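The Clirnville Robotics Club had five members, one shared login, and a simulated house in which no one had ever lived. The assignment for the Tutley round was simple. Drive the robot from the front hall to the living room, find the red thing on the sofa, fetch it.

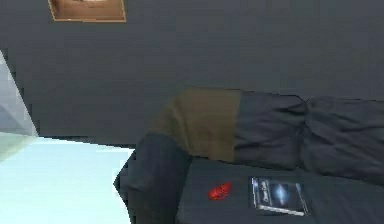 The red thing, at rest.

What the red thing was had split the club since May. Two of us said candy wrapper. The captain said it was worth 4 points and could be a kidney for all she cared.

I was on navigation, meaning I got blamed for walls. Our code ran to 2,336 lines, most of them apologies to earlier lines.
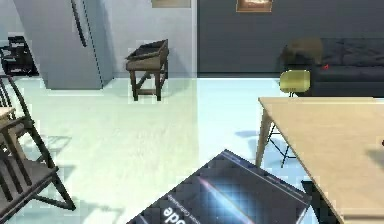 On the first run the robot went to the refrigerator and stayed there. I felt I understood it. On the second it toured the dining area at the speed of a landlord, then asked for more memory.

"It's thinking," said our programmer.

"It's loitering," said the captain.

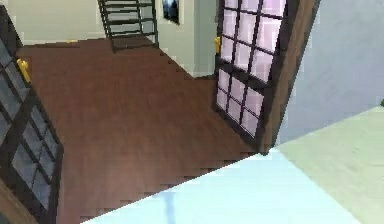

The team from Ilville had a planner called Abdelaziz, and Abdelaziz never loitered. We'd watched it finish the course in the time ours took to pick a direction. Our planner had no name, only a version number with a sad little letter on the end. It also had feelings about glass doors. Give it one with a gold handle and it would plot a route to the handle, as if somebody might be waiting to let it in. I wrote a rule against handles. It found the stair railing and fell in love with that. 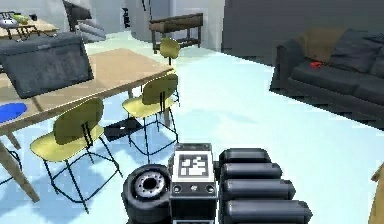

By nine at night we were down to one last try before the upload closed. The captain pressed Enter and sat on her hands. The log said TARGET ACQUIRED, and we screamed loud enough to bring the janitor.

Then the log said TARGET: CHAIR.

"Four points if they like chairs," said the programmer, and hit submit.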